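Can a second-hand robot arm do loose-parts bin picking yet, or is it still a job for people?

Posted in: Workshop and small manufacturing
Tags: bin picking, robot arm, grippers, shop-floor chores

furkura_bench

We run a small machining shop and one job nobody enjoys is emptying bins of rectangular blocks into a fixture. The blocks arrive loose, at any angle, sometimes touching. Two sizes, different colours. A dealer has offered us a used six-axis arm with a parallel gripper and says it will do this "out of the box" with a camera. Price including the controller is 3,000, collection extra.

Our volumes are low. The last batch was 1,313 pieces and took one person most of a shift, along with other duties. I need to know whether the arm can clear a bin unattended, including the last few pieces in the corners. I can program a fixed pick and place. I have not done vision work.

Ostrowski

Short version: yes for the middle of the bin, no for the corners, unless you change the bin.

The arm is the easy part. Any industrial arm in working order will return to a taught point far more accurately than you need here. Your difficulties will be these:

Finding the blocks. A flat, single layer with good colour contrast against grey metal is well within reach of a basic 2D camera. Scratched metal gives false edges and glare, so use diffuse lighting and segment on colour before shape. Once blocks lie on top of each other you want depth data, and the cost goes up.

Finger clearance. Each finger needs space beside the block. If two blocks touch along their long sides there is nowhere to put it. The usual answer is a nudge routine: close the gripper, push the pair apart, take a new image.

Walls. Sloping sides are kinder than vertical ones, but the wrist and hoses still have to fit. Check the full width of the tool at its lowest position, cables included. On our first cell the fingers cleared the wall by 22 mm and the hose loop did not.

Floor contact. Set a minimum height in software and treat it as fixed.

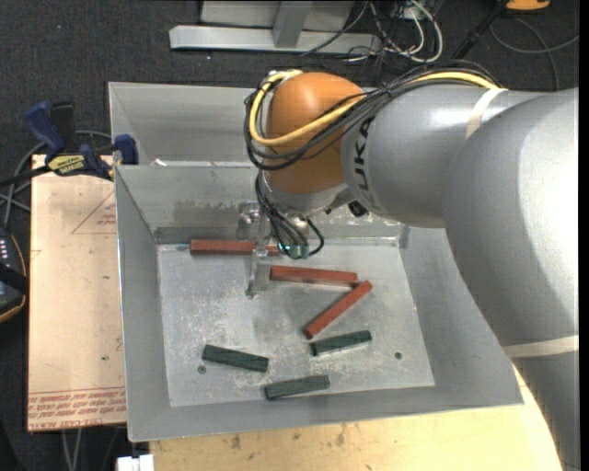 Red and dark green blocks in a grey metal bin, with the gripper finger down near the floor.

With parts spread like that, I would take the green ones at the front first and leave the red block by the back wall until last, approached with the fingers turned to suit its angle.

For unattended running, have the program stop and signal after 4 failed picks. You will also need guarding and a proper risk assessment, and that may cost more than the arm.

Plernora

we tried it, went back to doing it by hand. set-up ate all of June. fine for long runs, not worth it if the parts keep changing

Inger Hallgrímsson

Agree with Ostrowski on the bin. A shallow tray with a vibrating base removes most of the vision problem and all of the corner problem. Price that before you buy a camera.

Also ask the dealer for the hours on the arm, the controller software version and whether the backup battery has been replaced. If the controller has a PC inside, take a clean disk image and scan it before it goes on your network. Ours came with a virus on it from the previous site.

For one batch of your size I would keep the person. If the batch repeats every week, the tray and a fixed pick would probably pay for themselves.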